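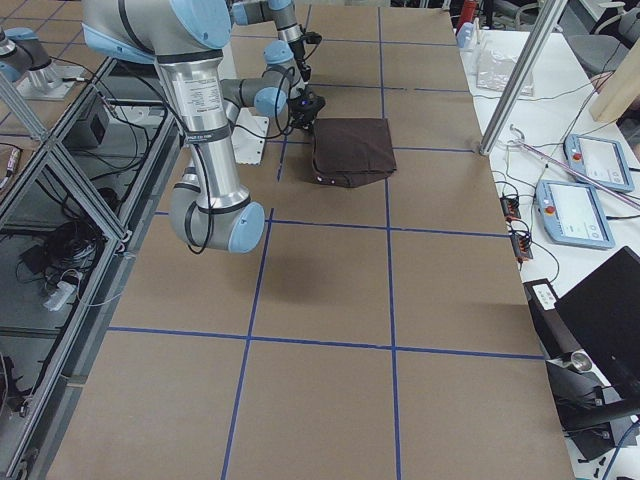

The cloth on the taped table, with the gripper just behind it and both pendants on the desk to the right.

Ruslow cloth folding demos – README

Hello, and thanks for downloading this. I'm Leire Marín and I put the Ruslow set together with Flora Gunn, who did most of the driving. It's a collection of demonstrations in which a person takes an arm through the job of folding a cloth, either by holding it and pushing it through the motion or by steering it from a distance. I've tried to write down the things I'd want to know before training on somebody else's data, and a few things I only remembered when people wrote in to ask.

What you get

There are 2,000 demonstrations, one folder each. Every folder has the joint positions, the gripper opening, the video from the fixed camera and the video from the wrist camera, plus a small text file called notes.txt. Please read the notes! Flora wrote them as she went along and they're often more use than the labels (things like "went in too steep, backed off, tried again").

The arm data is sampled at 30 readings a second and the video is matched to it. If you find a folder where the two drift apart, tell me the folder name and I'll have a look. I've fixed all the ones I know of.

How the demos were made

Two ways, and the first line of notes.txt says which one you're looking at.

By hand: the arm is put into its free-moving mode from the pendant and the person guides it by the wrist. It's slow and a bit tiring on the shoulders, but the paths come out smooth. You'll see hands and sleeves in the fixed camera video. If that bothers your model, use only the replayed version, where the arm runs the recorded path by itself on a freshly laid cloth. The replay sits in the same folder and has its own video.

By remote control: we used Hanrahan, our own little program, which passes the movements of a hand controller on to the arm. These demos are quicker and jerkier, with more pauses while the driver works out where the fingertips are. I rather like the pauses. We left them in, and you can trim them with the script if you don't.

The blue tape

People ask about this more than anything else. The tape splits the cardboard into squares, and the start square for each demo is in the notes, counting from the near left corner. It's there for the person laying the cloth down – the robot is never told where the lines are. Some strips have torn and we haven't replaced them all, so please don't use the tape as a ruler in your vision code. I tried that myself early on and got a very confident, very wrong table edge.

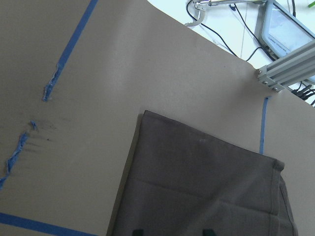

Page last changed: 5 Jul 2021

The wrist view

The wrist camera sits close in, so a cloth near the fingertips often runs out of the picture. A dark cloth against the tan surface stands out well enough, but the creases across the middle can be faint, and a folded-over hem is much easier to pick out than a fold in the body of the fabric. For finding the grasp point I'd start from the hem. The light is strong too, and anything white past the far edge of the table tends to wash out. I crop that part away before training and haven't missed it.

The fixed camera is better for telling which square the cloth is in, and worse for nearly everything else, as the arm gets in the way a lot.

Failed tries

Kept, in a folder of their own called missed. There are 218 of them and they're on top of the main count. Mostly the fingertips closed on nothing, or picked up two layers when one was wanted. A miss followed by a good second go counts as a success and stays in the main set, with "retry" in the notes.

Splits

Flodholm is the training part and Curau is the test part. (We name things badly and then get fond of them.) Curau has 5 cloths that never turn up in Flodholm. Please don't mix them and then send me your scores, however nice the scores are.

Known problems

The gripper opening is a bit off in the earliest folders, where zero doesn't quite mean shut. The script has a switch for it, off by default.

Some notes say "left" meaning the driver's left and some mean the robot's left. Flora has promised to go through them. She'd like me to add that she didn't promise a date.

There's no force data. We'd like to record it in the next round, which we hope to start in October.

Using it

Free for research and teaching, just mention Ruslow and the two of us. If you'd like to sell something built on it, write first. Corrections are very welcome, and so are notes on demos that look odd to you – send the folder name and the time in the video.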